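Gelton Building, Ground Floor – Quarterly Walk-Round
Inspected by Marit Midtbø, 3/10/25. Comments are mine. Complaints go to Neville Lockwood, who enjoys them.
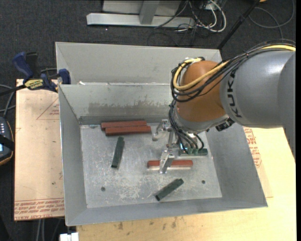 Gray sheet-metal bin with divider. See item 7.

1. Main entrance door closes by itself
PASS. It closes with real conviction. Mind your heels.

2. Exit route clear, front hall
FAIL. Two bicycles and a rolled carpet. The carpet was on the November list as "going tomorrow."

3. Exit signs lit
PASS, except the one by the restrooms, which flickers. Bulb ordered from Dereo.

4. Fire extinguishers in place, pins and seals intact
PASS. The kitchen one was back on its hook and not holding the door open. Thank you, whoever you are.

5. Extinguisher tags in date
FAIL. Tag 792 has no date at all, only a coffee ring. Replace tag, have the unit checked.

6. Stairs, handrails, treads
PASS with comment. Third tread from the bottom has a loose nosing. Gunvor Lunde taped it, and the tape has now come loose too. Needs screws.

7. Metal edges and dividers on bins and containers
PASS. Small white scrap on the top edge of the divider and a brownish smear lower down. Wipe both. Wear gloves, the sheet metal won't thank you for skipping them.

8. Electrical panel accessible, three feet clear
FAIL. The holiday tree lives there. Please find it another home.

9. Extension cords
FAIL. One cord plugged into another cord plugged into a power strip, all for a desk fan. Removed. The fan's owner has been told and is taking it badly.

10. First aid kit, stocked and sealed
PASS. 15 adhesive bandages, all of them the tiny kind. Vesela Mujić will add some that fit an adult.

11. Eyewash station, weekly flush recorded
FAIL. Log signed through November, then a drawing of a fish. Good fish.

12. Ladders
PASS. Feet, rungs and spreaders sound. The Ekström stepladder still says "500 lb" in marker, in somebody's handwriting. I'd like to see a real label before I believe it.

To fix before the next round: 2, 3, 5, 6, 8, 9 (keep it fixed), 11. Initial the sheet by the time clock when yours is done.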